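Mapping court fine offices vs. where people actually live?
Maps & Data > Projects

gridlark
So I've been plotting every place in our state where you can pay off a court fine in person, and I'm stuck on how to show it. There are 300 addresses in my spreadsheet, mostly typed in by me at night, and the dots look fine until you zoom out and then the whole south end of Plotumville turns into one big smear. Mornia has two offices for the entire county and you'd never guess it from the map.

What I want is for somebody to look at it and get how far a person has to go without a car. Anyone done something like this?

tolliver_b
Skip the dots and shade by travel time. I did bus stops that way last year and it worked great. Straight-line distance is going to lie to you anyway, there's a river through Mornia.

gridlark
Yeah, the river is a pain – the closest office on paper is on the wrong bank. I started on travel time but the bus schedule files are a mess, and two of the routes I needed were left out completely. I have the old printed timetables, so I've been going through those in the evenings and adding stops by hand. 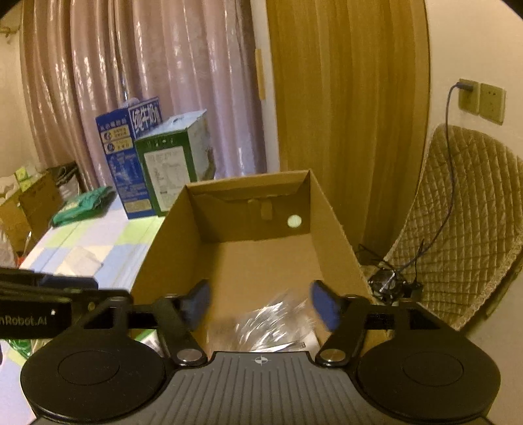

It's slow going. I get through maybe one route before I want to go to bed, and the Esteban line changed its numbering in December so half of what I entered has to be redone. I'm using Prullari for the base map if that matters. It lets me swap in my own road layer, which I like a lot.

mapsandnaps
I'm going to disagree with tolliver. Shading makes empty land look important. You'll get a giant dark red blob over farmland where hardly anyone lives and people will remember the blob. Do one small dot per census block and color it by time.

tolliver_b
Those farm people get fines too!! If it takes them all day to pay one, I want to see the blob.

mapsandnaps
Sure, but a blob doesn't tell you if it's five families or a whole town. That's my only gripe with it.

gridlark
OK, I tried both tonight. The shaded one looks way better, but I think mapsandnaps has a point, the north half just takes over. Could I fade the color where fewer people live?

pell_mell
You can, just put it in the legend in plain words. Also check opening hours before you go any further. The one by me in Esteban closes at noon and your map would call it a short trip.

gridlark
Oh no. I don't have a column for hours. Back to the spreadsheet.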